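Trorkell: About us

Independent testing and calibration of water meters

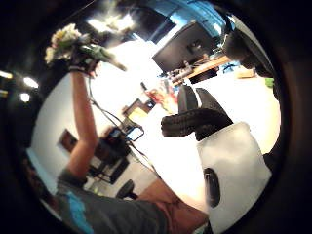 Trorkell tests, calibrates and repairs cold water meters for landlords, farms, small industrial sites and local supply companies. We do not make meters and we do not sell them. Our income comes from test fees, repair work and an annual inspection contract that most of our larger customers take out after their first batch.

The work started in a single unit at Bresley, with one gravimetric rig and a bench bought from a closed college workshop. The original rig is still in use for meters of 15 and 20 mm nominal bore. Larger sizes, up to 100 mm, go to the second site at Akbulut Yard, where the floor is strong enough for the weigh tank and the ceiling is high enough for the header tank above it.

What we test

Most meters sent to us are rotary piston or multi-jet types taken out of flats, workshops and field supplies. We also accept single-jet, Woltmann and ultrasonic meters. Gas meters and heat meters are outside our scope and will be returned at the sender's cost.

A standard test has three flow points: minimum, transitional and permanent. At each point a known mass of water is passed through the meter and collected on a calibrated scale. The mass is converted to volume using the measured water temperature, and the result is compared with the change in the register. The weigh tank at Akbulut Yard holds 1000 litres, enough for a stable reading at the permanent flow rate on everything we accept.

Customers who want a fuller error curve can ask for an extended test with 11 flow points. It takes most of a working day for each meter and is mainly used in billing disputes, or where a meter has been fitted in a position the maker did not intend. Horizontal, vertical and inclined mounting can all be reproduced on the bench.

Meters are tested as received before anything is cleaned or adjusted. If a strainer is blocked, the blockage is left in place for the first run and recorded. A second set of readings is taken after cleaning, and both sets appear in the report.

Traceability and records

Our scales, thermometers and pressure gauges are calibrated by outside laboratories on a fixed schedule. Between those visits, check weights are placed on each scale at the start of the working day and the readings entered in the rig log. A rig that fails its morning check is taken out of service, and any work done on it after the last good check is repeated without charge.

Every report states the measurement uncertainty at each flow point. Where the uncertainty is large enough to affect a pass or fail decision, the report says so and gives the reading without a verdict. Customers sometimes find this unhelpful. We have kept the practice.

Test records are held in Plaltulano, a database written in-house to replace a set of spreadsheets that had grown past the point where one person could follow them. It stores raw readings as well as calculated results, so an old test can be worked through again if a correction is issued for one of our reference instruments. Customers can ask for their raw data at any time.

People

Maeve Geraghty founded the company and is responsible for technical policy and the signing of reports. She worked in distribution network maintenance before moving into metrology.

Tươi Vũ runs the Bresley laboratory and is deputy signatory for all sizes up to 40 mm. Her published notes on low-flow behaviour in worn piston meters are available on request.

Yiğit Dönmez manages Akbulut Yard, including the pumps, tanks and pipework. He designed the present flow-straightening section, which shortened the upstream run needed for Woltmann meters and freed enough floor for a second test line.

Elif Naz Oral maintains Plaltulano and deals with uncertainty budgets, report templates and data requests.

Manaia McPhee handles bookings, transport and contracts, and is the first point of contact for new customers.

Bench technicians are trained on the small rig first and move to the large one after a supervised period. We take one trainee each year and no previous laboratory experience is required.

Contracts

We hold annual inspection contracts for 69 sites. Under a contract, a sample of meters is drawn each year from the customer's asset list, exchanged for loan meters and tested at Bresley or Akbulut Yard. The sampling plan is agreed in writing beforehand — it cannot be altered once the first meter has been removed.

Single meters are accepted from anyone. They should be drained, capped at both ends and packed upright. Please do not clean the outside with solvent, as it clouds the register window and can make the serial number unreadable.

Visiting

Both sites can be visited by appointment, and customers may watch their own meters being tested. The large rig is usually shut for tank cleaning in December — bookings for that month are limited to sizes we can handle at Bresley. Deliveries are taken at either site until 4 pm. Safety footwear is needed at Akbulut Yard and can be borrowed at the entrance if your size is given when you book.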